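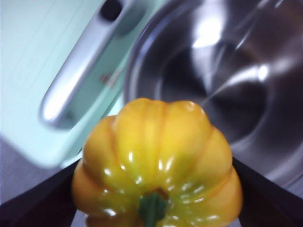 2 min read

Lasbridge Field to Shorten Runway 9/27 for Drainage Work

Category: Airports & Airspace

The Lasbridge airport office has published its plan for drainage repairs along the east end of Runway 9/27. The runway will stay open during the work, but 428 feet at the east end will be closed to takeoff and landing from early September until the job is signed off. The notice is dated Monday, May 29, 2023, and pilots based at the field have until the end of June to comment.

The closed section will be marked with yellow chevrons, and the threshold for Runway 27 will be moved west by the same distance. Declared distances for both directions will be issued by NOTAM before the first day of work. The current chart supplement entry will not be changed, so anyone planning from a printed copy should check the NOTAM first.

The work itself covers three culverts and the shoulder above them. Water has been standing on the north shoulder after heavy rain, and last year's inspection found that one of the pipes had settled at a joint. The contractor, Sison, will replace that pipe and reline the other two. Trucks will use the perimeter road and will not cross the runway while the beacon is on.

Two changes affect instrument pilots. The vertical guidance lights for Runway 27 will be out of service for the full period, and the straight-in approach to that runway will carry higher minimums at night. Circling from the west remains available. The approach to Runway 9 is not affected, apart from the shorter landing distance.

Crescencio Huerta, the airport's operations manager, told tenants at the spring meeting that the work had been split into two stages to keep the fuel ramp open. In the first stage, Taxiway C will be closed between the run-up pad and the runway. Departures from Runway 27 will need to back-taxi. In the second stage, Taxiway C reopens and the run-up pad closes. Aircraft may do their run-ups on the west apron, facing south, with the brakes set and the tail clear of the hangar doors.

Kirsty Pringle, who schedules the trainers at Komov, has asked for the back-taxi stage to be limited to weekdays. Her written comment says that a single aircraft back-taxiing can hold up three in the pattern, and that student solo flights should not be planned for those hours. The airport office has not replied to the request.

Comments should cite project number 997 and give the aircraft type and usual parking spot of the person writing. They can be left at the front desk or mailed to the airport office. Late comments will be filed but will not be answered.

Search this site
Enter keyword
Go

Recent items
Clirkov Issues Revised Inspection Interval for Fuel Selector Valves
Komov Adds Second Simulator Session for Instrument Students
Self-Serve Fuel Pump at Lasbridge Back in Service
Reading a Displaced Threshold: A Short Review
Tie-Down Rates for the Coming Year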